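Plundo Stand-Open Pencil Case, Coral Red

Home / Desk and School / Pencil cases and pouches

In stock. Usually sent out the next working day.

We have sold pencil cases of one sort or another ever since the shop was mostly notebooks and a kettle, and I will happily admit that most of them annoyed me. You unzip the thing, you rummage, everything you don't want comes to the top, and then you tip the whole lot out over the table and have to put it all back again afterwards. The Plundo is the first one I have kept for myself, and I am on my second (the first went off to university with my niece, and I was never properly asked).

The idea is very simple. Open it up and it stays open, with the mouth facing upwards so you can see what you've got and reach in with one hand. It will sit beside you on a desk while you work, and when you have finished you close it and drop it in your bag like any other case. Lina Obeidat, who looks after our school orders, tried it with a class of eight-year-olds before we agreed to stock it, and she came back asking for 80 more.

It takes a good everyday load: pens, pencils, a rubber, a sharpener, a glue stick and one of those small 15 cm rulers. A full-length ruler won't go in, and please don't try to persuade it, as the corners will suffer. If you carry a great many felt tips you may be happier with the larger Vomatex roll, a bit further down the same shelf.

Now, the colour. We do get letters about the colour! Coral red is the name on the label and I think it's a fair one, warmer than a post-box and a good deal livelier than pink. The material has a slight gloss to it, so it looks a little brighter by a window than it does under a lamp in the evening. It also makes the case very easy to find at the bottom of a dark rucksack — my main reason for choosing it over the navy.

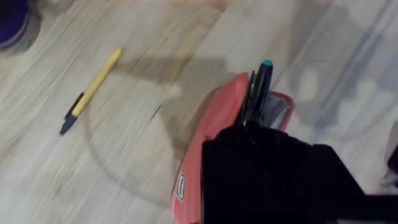
Looking after it is no trouble. Wipe the outside with a damp cloth and a drop of washing-up liquid, and leave it open overnight to dry. Ink is best dealt with straight away. Please keep it out of the washing machine and off the radiator.

Maximiliano Vidal in our packing room wraps each one in plain paper, with no plastic, and if you would like a handwritten note put in with a present, just leave the wording in the box at the checkout — he has much nicer writing than I do.

Item number: 139
Colour: coral red
Pens and stationery: not included
Pack sizes: single, or class pack of 5
Returns: unused, within 30 days

Goes well with: McPhee ruled notebook, Prirnurell desk tidy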